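Questions I get asked about the Privthorpe Mending Post

Hello! I'm Haf Rosser and I put the Mending Post together, the little newsletter that goes out to anyone in Privthorpe (and a fair way beyond) who likes fixing things at home. The same questions land in my inbox every month, so I've gathered them up. If yours isn't answered, write to me and I'll add it when I next have a quiet evening.

How do I get the newsletter?

Send me an email with "Post" in the subject and I'll put you on the list. If you'd like it on paper there's a pile by the till at Prajapati, the hardware shop on the corner opposite the chemist. They go quickly, so pop in during the first week of the month if you can. I do post a few copies out to people who can't get into town, and for that I ask for stamps.

Is it free?

Yes! The emailed one is free and always will be while I'm doing it. The paper one is 60p, which goes straight to the printer.

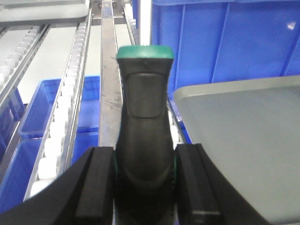
Black and green object held between two gripper fingers

Can I get hold of old issues?

Most of them. I have nearly everything on my computer and can email you a copy if you tell me the issue number or even just the subject ("the one with the dripping tap" is usually enough for me to go on). The very early ones were typed up by the person who did it before me and I only have photocopies, some so faint you have to hold them up to the window. I'd love to borrow better ones if you've kept yours.

What tools should I buy first?

Oh, I could go on about this for hours. Start with a decent screwdriver set, a pair of pliers, a tape measure and a small hammer, and then stop and wait until a job asks for something else. I bought a huge set when I got my first flat and there are bits of it I still couldn't name. Second-hand is fine for nearly everything. I'm fussier about blades and anything that plugs in.

Where do you keep all your bits?

Badly, for years! I now keep screws in old jam jars, sorted by length, and hand tools in a box with a lid. Anything waiting to be fixed goes in an open bin, and when the bin's full I'm not allowed to bring anything else home. It's a good rule and I break it constantly.

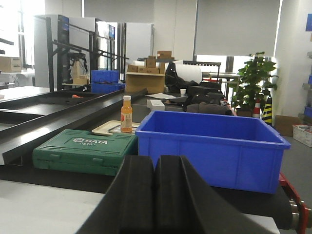 Green toolbox, blue bin and a bottle of orange juice.

My glue never sticks. What am I doing wrong?

Probably not cleaning the two surfaces first, or letting go too soon. Wipe both sides, let them dry properly, use less glue than you think and clamp the thing overnight. Rubber bands or a heavy book will do if you haven't got clamps. Some plastics just won't take ordinary glue (the waxy sort that food tubs are made of is the worst) and you'll need one sold for that job.

Will you mend something for me?

Sorry, no. I can help you work out what's wrong with it, and I really enjoy that part, so do send a photo and tell me what it was doing when it stopped. For clocks and anything with a spring in it I send people to Hudis, who are patient and will tell you the price before they start. Please don't email me about microwaves. I won't open one and I'd rather you didn't either.

How many people read it?

At the last tidy-up of the list there were 526 of you, which I still find a bit alarming.

Can I write something for it?

Please do! A page is plenty. Tell me what broke, what you tried and what you'd do differently, and don't worry about spelling, I'll sort that. I need pieces by the middle of the month before, and the November issue fills up early with draughts and radiators. There's still a gap for somebody who understands Flaler sash locks, as I've had three letters about them and I'm stumped.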